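研究院通讯　｜　科研动态

人机交互与感知系统研究部启动新一轮跨学科研究计划

2023年1月

人机交互与感知系统研究部近日完成新一轮研究计划的立项工作。该计划定名为“Valluso”,由研究部牵头,联合院内语言技术、认知科学与工业设计三个方向的研究人员共同承担,主要探讨自主系统在做出判断时如何向使用者说明其依据,以及使用者在何种条件下会采信、质疑或推翻系统给出的建议。

近年来,机器学习方法在诊断辅助、设备维护、物流调度等领域的应用不断扩展。系统的预测能力有了明显提高,但其内部推断过程对一线使用者而言仍然难以理解。研究部在前期工作中注意到,单纯提高准确率并不能带来更合理的使用方式:部分使用者对系统的输出不加检查即予采纳,另一部分使用者则在经历一次明显错误之后长期弃用。两种情形都与系统的实际可靠程度不相称。Valluso计划即以这一现象为出发点。

计划分为三个子课题。

第一子课题研究解释的形式。现有的可解释性方法多以特征权重或热力图的方式呈现结果,其设计对象主要是模型开发人员。课题组将对照考察文字说明、反事实举例与不确定性标注等呈现方式,并分析它们对不同专业背景人员的判断产生何种影响。课题组特别关注解释的长度与时机。前期访谈表明,受访者在时间压力下往往只阅读说明的第一句,后续内容即使更为重要也容易被忽略。

第二子课题研究信任的变化过程。以往研究大多在单次实验中以问卷测量信任水平,难以反映长期使用中的起伏。课题组拟采用为期数周的追踪设计,在参与者日常使用系统的过程中记录其接受、修改和拒绝建议的情况,并定期开展简短访谈。该部分计划招募参与者300人,分别来自教育、公共服务和制造行业。

第三子课题研究多模态感知条件下的意图识别。当系统同时接收语音、手势与环境信息时,不同通道的信号可能相互矛盾。课题组将探讨系统应在何时主动向使用者求证,以及求证的频率达到何种程度会造成干扰。该子课题与语言技术方向合作较为密切,双方已就对话标注规范进行了多次讨论,规范初稿将于近期在院内征求意见。

在软件基础设施方面,计划将沿用研究部自行开发的Jamach实验管理平台。该平台承担参与者分组、任务下发、日志归集和版本记录等功能,此前已支持多项院内课题。本轮工作将对其权限管理模块进行改造,使外部合作单位的研究人员能够在不接触原始个人信息的前提下开展分析。平台改造完成后,旧版接口将保留一段时间,各课题组应尽早安排数据迁移。
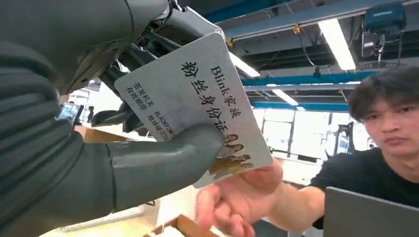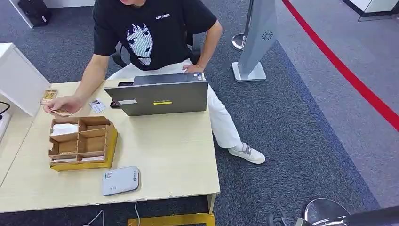

图:手持卡片(上图为机械手,下图为坐在桌前的男子)

Buthelezi研讨系列与人才培养

与研究计划相配合,研究部继续举办Buthelezi研讨系列。该系列面向全院师生及合作单位开放,内容涵盖人机交互、机器学习理论、认知心理学与技术伦理等方向。本年度共安排研讨11场,每场由主题报告与集体讨论两部分组成,讨论时间不少于报告时间。研讨以中文和英文交替进行,报告所用语言将随通知一并公布。

上一年度的研讨结束后,研究部汇总了与会人员提交的意见。较为集中的建议有两项:一是希望提前发放阅读材料,二是希望增加由研究生主持的场次。研究部采纳了上述建议。自本年度起,阅读材料将在研讨前一周通过内部网络发布,篇目原则上不超过两篇;同时安排四场由博士研究生担任主持人,负责拟定讨论提纲并撰写会后纪要。纪要经报告人确认后存档,供未能到场的人员查阅。

每场研讨设现场席位50个,报名以提交先后为序。已报名而不能出席者,应至迟于前一个工作日取消,以便候补人员递补。研究生参加研讨并完成纪要撰写的,可按照院内有关规定申请认定学术活动学分。

除研讨系列外,研究部拟于7月举办暑期讲习班,对象为相关专业的高年级本科生和一年级硕士研究生。讲习班课程包括实验设计基础、统计分析方法、定性资料编码以及研究写作四个模块。申请人须提交个人陈述一份、成绩单一份及推荐信一封。个人陈述应说明申请人的研究兴趣及其与人机交互领域的关系,不必包含完整的研究方案。入选名单将由审议小组确定后统一通知。符合条件的外地学员可申请交通与住宿补助,每人补助金额最高可达2,000元,凭有效票据在讲习班结束后办理。

数据管理与研究伦理

Valluso计划涉及较长时间的行为记录,数据管理是本轮立项评审中讨论较多的问题。根据评审意见,研究部对原有的数据管理办法作了修订,主要内容如下。

其一,知情同意采用分项方式。参与者可分别就行为日志、访谈录音和后续联系作出选择,拒绝其中任何一项不影响参加其余部分。参与期间,参与者可以随时变更选择,变更前已经匿名化并纳入汇总分析的数据不再撤回,这一点须在同意书中以显著方式写明。

其二,原始资料与分析资料分开保存。含有身份信息的原始资料仅存放于院内服务器,访问须经课题负责人书面批准并留存记录。分析资料在去除身份信息后方可在Jamach平台上共享。访谈录音在转写文本核对完毕后按期销毁。

其三,建立课题中期复核制度。各子课题应在执行过半时提交书面说明,对照立项时的伦理审查材料,逐项报告实际采集范围、保存方式及参与者反馈情况。实际做法与立项材料存在出入的,应说明理由并重新报审。

研究部同时提醒各课题组,利用公开数据集开展的研究同样需要核查数据来源与许可条件。数据集可以公开下载,并不意味着其中的内容可以用于任何目的。论文投稿前,作者应在文稿中注明数据集版本及获取日期,必要时附上许可文本。

合作与成果发布

计划执行期间,研究部将与Romlow实验室开展联合研究。双方此前曾在不确定性表达的认知效应方面有过合作,本轮合作将围绕第二子课题的追踪设计展开,由双方分别在各自所在地区招募参与者,使用同一套任务材料和访谈提纲。为保证材料在不同语言之间的可比性,双方将先行完成问卷的双向翻译与预测试,再进入正式采集阶段。合作协议对署名原则、数据归属和成果发布顺序均作了约定。

计划的阶段性成果将以论文、技术报告和开放材料三种形式发布。实验任务、问卷及分析代码在相应论文录用后公开,涉及参与者隐私的部分除外。未取得显著结果的实验同样应撰写技术报告,并在院内资料库存档。评审意见认为,这一做法有助于减少重复投入,也便于后续课题准确估计样本规模。

有意参与计划的院内研究人员,可向研究部办公室提交合作意向书。意向书应写明拟参与的子课题、可投入的工作时间以及所需的设备与经费支持,篇幅以两页为限。在读研究生提交意向书须附导师意见。研究部将在收到材料后组织会谈,并以书面形式答复申请人。

Buthelezi研讨系列的首场通知及阅读材料已在院内网络发布,讲习班的申请表格将另行公布。有关实验管理平台账号开通与数据迁移的事宜,请各课题组指定一名联系人,统一与研究部办公室接洽。

(人机交互与感知系统研究部办公室供稿)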